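Plumden suspende temporariamente o uso das pinças manuais Puvell e explica o que aconteceu

Comunicado à imprensa, junho

A Plumden, empresa que desenvolve robôs de assistência doméstica, informa que interrompeu o uso das pinças manuais do modelo Puvell em todas as casas onde grava demonstrações de tarefas, depois de identificar uma falha na mola de retorno do gatilho. Ninguém se feriu com gravidade, e queremos começar por aí, porque sabemos que muitas das famílias que nos abrem a porta vão ler este texto com alguma preocupação.

O problema apareceu num sábado, pouco antes do meio-dia, quando uma operadora da nossa equipe recolhia pequenos objetos do chão de um banheiro. Ao soltar o gatilho, a pinça continuou fechada, e ela beliscou o dedo ao tentar abrir a garra com a outra mão. O atendimento foi feito ali mesmo, com água fria e um curativo, e a nossa colega voltou ao trabalho na semana seguinte, bem-disposta e (como ela mesma nos pediu para contar) um pouco aborrecida por ter perdido a gravação.

Recolhemos então as 58 pinças em circulação e as enviamos para a oficina da De Smet, que fabrica o conjunto da mola e que nos atendeu com uma rapidez pela qual somos muito gratos. Em 9 delas a mola apresentava desgaste acima do previsto. Todas essas unidades tinham passado de 3.000 ciclos de abertura e fechamento sem revisão, intervalo que o nosso próprio manual permitia e que, vemos agora, era longo demais para um trabalho tão repetitivo.
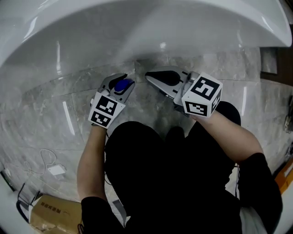 O trabalho rente ao chão também pesa nessa conta. Quem opera passa bastante tempo com os braços estendidos e a cabeça baixa, e nessa postura demora mais a perceber que o gatilho está respondendo devagar. Várias pessoas da equipe já tinham comentado que a pinça "ficava preguiçosa" no fim do turno. Esses comentários chegaram até nós por mensagem, foram lidos e ficaram sem encaminhamento, e por isso pedimos desculpas a quem nos avisou.

"Eu devia ter parado tudo no primeiro aviso", afirma Tharindu Akanda, responsável pela segurança de operações da Plumden. "A gente se acostuma a olhar para os dados, se a gravação ficou boa, se a tarefa foi concluída, e a mão de quem está segurando o equipamento precisa vir antes disso. Agradeço de coração às pessoas que insistiram no assunto."

As pinças voltarão ao campo com mola nova e uma trava de abertura rápida, acionada com o polegar. A revisão passa a ser feita a cada 30 horas de uso, e qualquer operador pode encerrar uma sessão ao notar resistência no gatilho, sem desconto no pagamento do dia. O programa Mindoden, que reúne as nossas gravações em residências, fica suspenso até que todas as unidades sejam testadas, e as visitas já marcadas serão remarcadas por telefone, uma a uma, com toda a paciência que o caso pede.

As famílias participantes não precisam tomar nenhuma providência. Quem ainda tiver em casa uma pinça Puvell deixada pela equipe deve apenas guardá-la fora do alcance de crianças e nos avisar, para que possamos buscá-la sem custo.

Contato para a imprensa: equipe de comunicação da Plumden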